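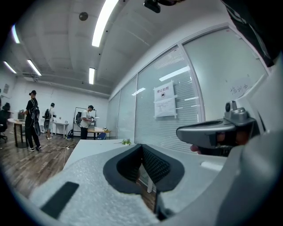 레누차 앙겔은 로봇에게 손으로 일을 가르치는 것은 글씨를 처음 배우는 아이의 손을 잡아 주는 것과 비슷하다고 했다. 나는 그 말을 버스 안에서 들었는데, 그때는 반만 이해했다. 저녁에 집에 와서 이 일기를 쓰면서 다시 생각하니 꽤 정확한 비유인 것 같다. 다만 아이는 그만하고 싶으면 울 수 있고 로봇은 울지 않는다. 그래서 그만하고 싶은 쪽은 언제나 선생님이다.

8월. 아침부터 더웠다. 오늘은 Tirum의 공개 견학일이었다. 신청은 지난달에 했고, 답장이 늦게 와서 떨어진 줄 알았다. 메일에는 오후 1시 30분까지 오라고 쓰여 있었다. 나는 늦는 것을 싫어해서 너무 일찍 도착했고, 건물 아래 가게에서 차가운 두유를 마시며 기다렸다. 두유는 생각보다 달았다. 레누차는 정확한 시간에 왔다. 우리는 서로 모국어가 달라서 한국어로 이야기한다. 둘 다 틀리게 말할 때가 많지만 이상하게 그쪽이 더 편하다.

나는 공장 같은 곳을 상상하고 갔다. 노란 선이 바닥에 있고, 철망 안에서 큰 로봇 팔이 움직이는 곳 말이다. 그런데 들어간 곳은 사무실이나 교육실에 더 가까웠다. 흰 벽, 나뭇결 바닥, 유리 칸막이와 블라인드. 바닥에 가는 케이블이 지나가고 있어서 나는 계속 아래를 보며 걸었다. 흰 탁자 끝에 작은 초록색 식물 가지가 있었는데 나는 그것이 마음에 들었다. 사람들은 등에 검은 가방 같은 장비를 메고 서 있었다. 등산을 가는 사람들과 조금 닮았다고 생각했지만 말하지는 않았다.

설명은 Vuta라는 장치부터 시작되었다. 손으로 들고 쓰는 집게이다. 로봇 팔이 없고 집게만 있다. 사람이 그것을 잡고 방아쇠를 움직이면 앞의 두 턱이 벌어지거나 닫힌다. 카메라가 그 과정을 기록하고, 나중에 로봇이 그 기록으로 배운다고 한다. 나는 로봇을 보러 갔는데 제일 오래 본 것은 사람의 손이었다. 처음에는 조금 섭섭했다. 나중에는 섭섭하지 않았다.

안내하는 분이 한 번의 동작을 '한 편'이라고 불렀다. 영화를 세는 말과 같아서 수첩에 적었다. 물건 하나를 집어서 다른 자리에 놓으면 한 편이 끝난다. 오늘 오전에 그 방에서 모은 것이 124편이고, 이번 과제 전체는 1,381편이라고 했다. 나는 숫자를 한국어로 빨리 듣는 것이 어렵다. '천삼백팔십일'을 들었을 때 한 번 더 말해 달라고 부탁했다. 그분은 친절하게 수첩에 직접 써 주셨다. 글씨가 예뻤다.

질문 시간에 어떤 아저씨가 그러면 로봇이 다 배우고 나서 이 사람들은 무슨 일을 하느냐고 물었다. 방이 잠깐 조용해졌다. 안내하는 분은 과제가 하나 끝나면 다음 과제가 있다고 대답했다. 컵을 옮기는 일을 배운 다음에는 수건을 접는 일이 있고, 그다음에는 서랍이 있다고 했다. 아저씨는 고개를 끄덕였지만 대답에 만족한 얼굴은 아니었다. 나도 완전히 만족하지는 않았다. 그렇지만 더 좋은 질문을 한국어로 만드는 동안 다른 사람이 손을 들었다.

나에게도 직접 해 볼 기회가 왔다. 먼저 손 소독을 하고 장치를 받았다. 생각보다 무거웠다. 회색 몸체가 크고, 앞쪽의 턱에는 어두운 회색 패드가 있다. 자세히 보면 표면에 가는 무늬가 있다. 나는 왜 무늬가 있느냐고 물었고, 물건이 덜 미끄러진다는 대답을 들었다. 운동화 바닥과 같은 원리라고 이해했다.

내 과제는 플라스틱 컵을 집어서 접시 위에 놓는 것이었다. 세 살 아이도 할 수 있는 일이다. 나는 첫 번째에 컵을 넘어뜨렸다. 두 번째에는 잘 집었는데 너무 높은 곳에서 놓아서 컵이 튀었다. 옆의 직원이 손목에 힘을 빼고 팔꿈치부터 움직이라고 했다. '힘을 빼다'라는 표현은 교과서에서 배웠지만, 몸으로 배운 것은 오늘이 처음이다. 세 번째에는 성공했다. 컵은 접시 가운데가 아니고 조금 왼쪽에 섰는데, 직원은 그것도 괜찮다고 했다. 모두 똑같으면 로봇이 한 자리만 외운다고 한다. 조금씩 다른 것이 좋은 기록이라는 말이 기억에 남는다. 내 한국어 선생님에게도 그 말을 해 드리고 싶다.

레누차는 나보다 훨씬 잘했다. 컵을 소리도 없이 내려놓았다. 직원이 혹시 이런 일을 한 적이 있느냐고 물었고, 레누차는 집에서 화분을 많이 옮긴다고 대답했다. 나는 부러웠다. 조금만 부러웠다고 쓰려다가, 일기이니까 그대로 쓴다. 많이 부러웠다.

쉬는 시간 다음에는 Fendel 시연이 있었다. Fendel은 그 기록을 가지고 배운 로봇 팔이다. 다른 방에 있었고, 우리는 의자에 앉아서 보았다. 같은 컵과 같은 접시였다. 팔이 아주 천천히 내려와서 컵 옆에서 멈추었다. 나는 고장 난 줄 알았다. 그런데 조금 후에 다시 움직여서 컵을 잡고 접시 위에 놓았다. 박수가 나왔다. 멈춘 이유를 물으니 어느 쪽에서 잡을지 고르는 시간이라고 했다. 내가 조사 '은'과 '이' 사이에서 멈추는 시간과 길이가 비슷했다.

모두 13번 시연했고, 3번 실패했다. 한 번은 접시 바깥에 놓았고, 나머지는 컵을 잡지 못하고 빈손으로 올라갔다. 빈손으로 접시까지 가서 아무것도 없는 집게를 정중하게 여는 모습이 이상하게 슬펐다. 회사 사람들은 실패를 숨기지 않고 화이트보드에 바로 표시했다. 나는 그 점이 좋았다. 견학일에는 잘되는 것만 보여 줄 거라고 생각하고 갔기 때문에 내가 조금 부끄러웠다.

마지막에 Innes라는 프로그램도 보여 주었다. 모은 기록을 다시 보면서 쓸 수 있는 것과 버릴 것을 나누는 프로그램이다. 여기부터는 설명이 빨라서 잘 따라가지 못했다. '동기화'는 알아들었다. '보정'은 집에 와서 사전을 찾았다. '바로잡을 보'가 아니고 '기울 보'라고 한다. 옷을 깁는다는 그 글자이다. 카메라의 값을 조금씩 깁는다고 생각하니 단어가 갑자기 쉬워졌다.

나는 내 세 편이 어디에 들어가느냐고 물어보았다. 연습용이라서 학습에는 쓰지 않는다고 했다. 당연한 일인데 조금 아쉬웠다. 어딘가의 로봇이 내 습관대로 컵을 왼쪽에 놓는 것을 이미 상상하고 있었다.

돌아오는 버스에서 레누차와 토론을 했다. 레누차는 십 년 안에 이런 로봇이 식당 부엌에 들어갈 거라고 한다. 나는 설거지가 컵 하나로 끝나지 않는다고 말했다. 기름 묻은 냄비가 있고, 젓가락이 있고, 밥알이 붙은 그릇이 있다. 레누차는 그래서 한 편씩 모으는 것이라고 했다. 이 말에는 대답을 찾지 못했다. 내리는 정류장이 먼저 왔다.

저녁은 국수를 삶아 먹었다. 설거지를 하면서 내 손을 보았다. 컵을 잡을 때 나는 엄지를 안쪽에 넣고 나머지 손가락으로 바깥을 잡는다. 오늘까지 한 번도 생각한 적이 없다. 그릇은 또 다르게 잡고, 젖은 숟가락은 물에서 꺼낼 때 이미 방향을 바꾸고 있다. 이것을 전부 설명하라고 하면 나는 모국어로도 못 할 것 같다.

오른쪽 손목이 아직 조금 아프다. 힘을 못 빼서 그런 것 같다.

오늘 새로 적은 말: 한 편, 힘을 빼다, 보정, 빈손. '시연'과 '시현'의 차이는 내일 선생님께 여쭈어볼 것. 그리고 레누차에게 버스비를 돌려줄 것.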